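How I Get a Pillow Into Its Cover Without Losing My Temper

I change a lot of pillow covers. There are 4 beds in this house, plus a reading nook with a heap of cushions the kids drag everywhere, and every November I do the whole lot in one go before my in-laws come to stay. For years I did it the way my mother did, with the pillow clamped under my chin and the cover yanked up from below like a pair of wet jeans. It works, sort of, but you end up with fuzz in your mouth and one sad empty corner that never fills out no matter how hard you punch it.

So now I do it flat, and I'm never going back! Two methods below. The first is for covers with a decent opening, the second is for the stubborn ones.

Before you start

Get the cover washed and completely dry. I mean bone dry, seams included. I once stuffed a pillow into a cover that was still a tiny bit damp along the hem and the guest room smelled like a locker by the weekend.

Find a clear flat surface bigger than the pillow. A made bed is fine for the burrito method, but for plain sliding I like something smooth and hard (a clean floor, a big table) so the fabric glides when you tug it. Carpet grabs at everything.

Undo every snap, button or zipper all the way. If you leave one snap closed at the end you'll find it, right when the pillow is halfway in and wedged. Ask me how I know.

Give the pillow a good shake by its short end, then turn it and shake the other way. Mine are Mustlow ones, nothing fancy, and they go lumpy if I skip this.

Method one: the flat slide

Lay the pillow down with a short end pointing at the cover. If your pillow has a tag, decide now where you want it. I keep mine at the end that goes in last, so it sits near the opening and I can read the washing instructions without stripping the whole thing.

Open the mouth of the cover as wide as it will go and bring it over the first end of the pillow. Just the first few inches. Don't try to swallow the whole pillow in one heroic pull.

Reach inside and find the two far corners of the cover with your fingers, then push the pillow's corners toward them. Fold the pillow slightly lengthwise, like a taco, if the cover is snug. This is the part that makes the difference, and I skipped it for most of my adult life.

Once those corners are seated, hold them through the fabric with one hand and draw the cover down with the other. Work one side, then the other side, a little at a time. If it goes crooked, stop and pull it straight before you go on. A twisted cover only gets more twisted. 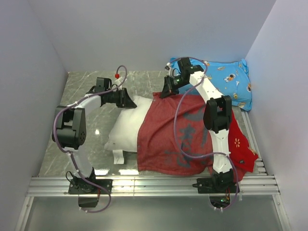
When the last of the pillow is inside, pinch the two remaining corners from the outside and wiggle them into place. Then do up your snaps starting from the middle and working out, and you won't end up with a spare one at the end.

Method two: the burrito

My neighbor Esben Oddsson taught me this one over the fence, with a beach towel and a loaf of bread standing in for the cover and the pillow. I didn't believe him until I tried it.

Turn the cover inside out and lay it flat. Put the pillow on top, lined up with the closed end. Roll the two together, tight, starting from the closed end and heading for the opening. When you get there, flip the mouth of the cover over the whole roll, grab the end of the pillow through it, and unroll. The cover comes out the right way around with the pillow inside it. It feels like a magic trick and my youngest makes me do it twice.

It's best on thin or squashy pillows. A really fat one makes a roll about as manageable as a sleeping dog.

A few odds and ends

Old printed covers: turn them inside out for washing and keep them out of a hot dryer. I've got a couple of faded favorites that are soft as anything and I'd like them to last.

Cover too big? Fold the extra under at the open end and pin it from the inside with a safety pin. Cover too small? Give up and use it on a smaller pillow. I've tried forcing it and I split a side seam clean open.

Wrinkles mostly drop out by themselves overnight. If company's coming, mist the front lightly with water, smooth it with the flat of your hand and leave the door open so it dries.

And keep your spare covers folded in pairs. Mine live in a basket at the foot of the stairs, next to the towels.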